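Search products
Enter keyword or item no.

Clekham Catcher's Training Mitt

A small-pocket mitt for receiving and transfer drills, used in the bullpen or indoors. The shallow pocket makes the catcher take the ball cleanly and get it out fast. Item no. 2346.

The shell is full-grain leather with a closed web – stiff at first, so allow a few weeks of catch before game-speed work.

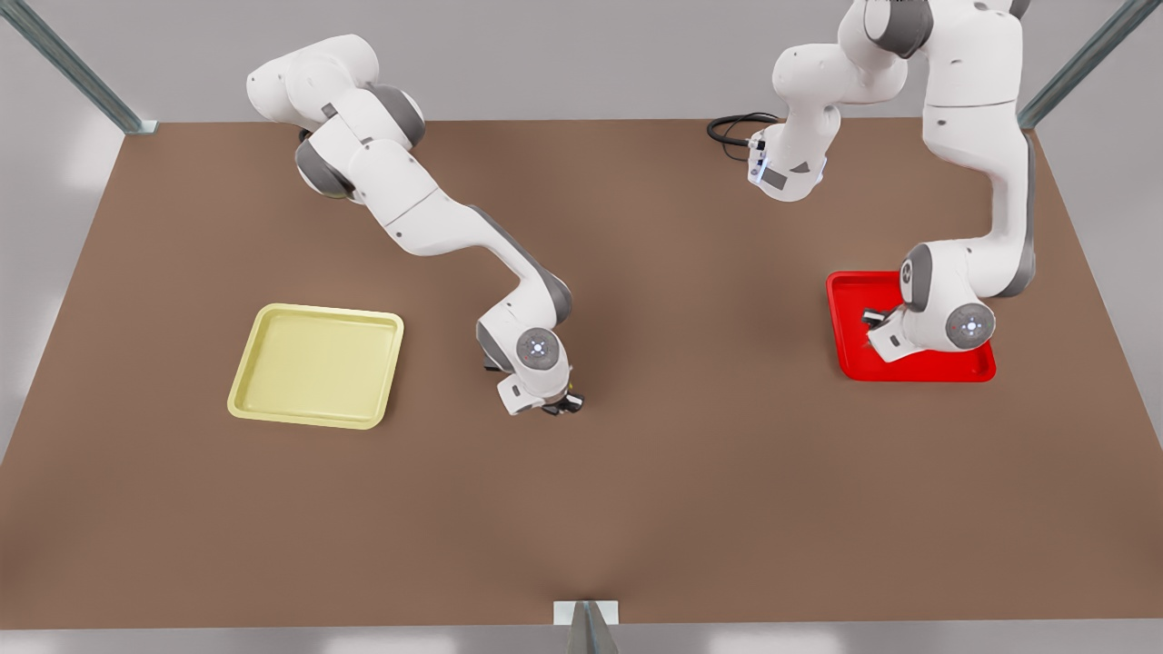 Care

Wipe with a dry cloth after use. Store with a ball in the pocket. Relacing kits are sold separately under the Dremen name.

Price: $100. Team orders: ask for Homa Vahidi.

Last updated: April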